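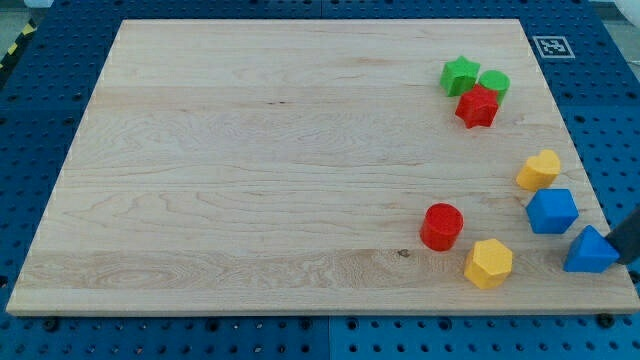 How many demonstrations do I need to record before the robot can learn a task?

Fewer than you'd guess if they're good, and more than you have patience for if they aren't. For the sorting exercise in this unit I ask each pair for 90, and most pairs get something that works most of the time.

I get that question every January, usually before I've got my coat off, so now it goes at the top of the notes. The longer version is what we'll do on Wednesday.

Two ways of showing

There are two ways to show an arm what you want. You can put your hands on it and move it through the job yourself (kinesthetic teaching, if you want the word for your report), or you can stand back and drive it with a controller, which everybody calls teleop. We do both, in that order.

Hand guiding feels great for the first ten minutes. You grab the wrist, you feel the weight, you push it where it should go. The trouble is that you're in the way! Your sleeve is in the camera view, your elbow is blocking the blocks, and a policy that learns from images will happily learn your sleeve. So we use hand guiding for the recordings that store joint positions only, and teleop for anything with camera images in it.

Teleop is slower and a bit humbling. Your depth judgment goes out the window and you'll close the fingers on thin air a lot. Gwawr Price, who took this course two years back and now helps on lab days, tells people to throw away their entire first session, and I've come around to that. Drive for half an hour with the recorder off. Then start.

What a good demonstration looks like

One motion, one purpose. Go to the block, pick it up or push it, let go, back off. If you stop in midair to think, the robot learns to stop in midair and think, and it's very bad at the thinking part.

Move the blocks between runs. I mean really move them: turn them, cluster a couple together, put one right out at a corner of the board. Last year Maximiliano and Mireille had a lovely clean set, every run smooth as butter, with the start layout practically the same each time. Their policy went to the same patch of wood whether there was a block on it or not. We laughed, they re-recorded, and the second set was uglier to watch and worked far better.

Edges deserve special attention. A block near the rim can go over with one careless nudge, so approach it from the outside and push inward, and do that often enough that the approach shows up in your data. Same goes for blocks that touch. Decide as a pair which one you go for first and stick with it. If you take the left one and your partner takes the right one, the policy may split the difference and go between them.

Keep your failures, but in their own folder. Label them "miss," "drop," or "bump" and don't invent new labels at midnight.

For your log sheet

Operator initials, start layout, method (hand or teleop), result. Write it down after every run, before you reset the board. Cap each run at 2000 time steps; if you hit the cap, call it a miss and go again.

Reading before lab: the Barkus handout, first half only. The second half is on reward functions and we get to that after the break. Sign up for a lab slot on the sheet by my door, and bring your own USB stick, the shared ones have all wandered off again.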